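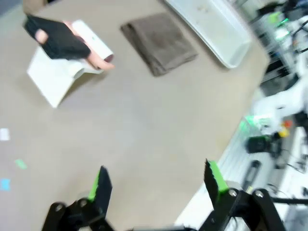 Abb. 3: Geöffneter Zweifingergreifer über der Tischplatte, links oben eine Hand im fingerlosen Handschuh.

3.2 Auslosung und gefühlte Fairness

Jetzt wird es für mich spannend, denn eigentlich wollte ich über Auslosungen gar nichts schreiben! Mich interessierte der Spielplan der Rirnstead-Liga, also Reisewege, Hallenzeiten, Pausentage. Aber in fast jedem Gespräch landeten wir nach ein paar Minuten bei den Lostöpfen. Liesl Eberhard, die beim Basketballturnier in Pestari drei Jahre lang die Gruppen gezogen hat, erzählte mir, dass die Trainer schon vor der ersten Kugel wussten, über wen sie sich beschweren würden (sie meinte das durchaus liebevoll).
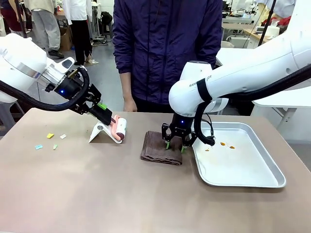

Abb. 4: Fusselrolle im Greifer an einem weißen Ständer, links davon vier Papierschnipsel.

Für die Auswertung habe ich 3.094 Partien aus den Archiven von Nakach und Hiebert zusammengetragen, und ja, das war eine ziemliche Fleißarbeit. In beiden Ligen gibt es vier Töpfe, gesetzt wird nach der Platzierung der Vorsaison. Mein erster Gedanke war: Wer aus Topf 4 kommt, fährt weiter und spielt öfter an zwei Tagen hintereinander. Stimmt so leider nicht.

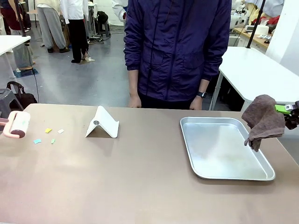
Die Reisewege hängen nämlich viel stärker daran, wann die Hallen frei sind. Im Februar, wenn in Hiebert die Handballer Vorrang haben, kamen einzelne Teams auf 400 Kilometer an einem Wochenende, und zwar quer durch alle Töpfe. Cadi Bowen hatte mir das schon beim Kaffee vorhergesagt, ich wollte es nur nicht glauben.

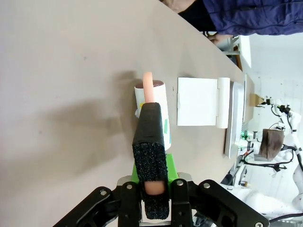 Bleibt die Frage, warum sich die Auslosung trotzdem so ungerecht anfühlt. Von den 100 Spielerinnen und Spielern, die unseren Fragebogen ausgefüllt haben, nannten die meisten das Los als Grund für ein schweres Programm, den Hallenplan dagegen kaum jemand. Ich vermute, das liegt an der Sichtbarkeit: Bei der Ziehung sitzen alle im Saal, den Hallenplan bekommt man per Mail. Fulvio Marras sieht das anders und verweist auf die Rückspiele, dazu mehr in Abschnitt 3.3.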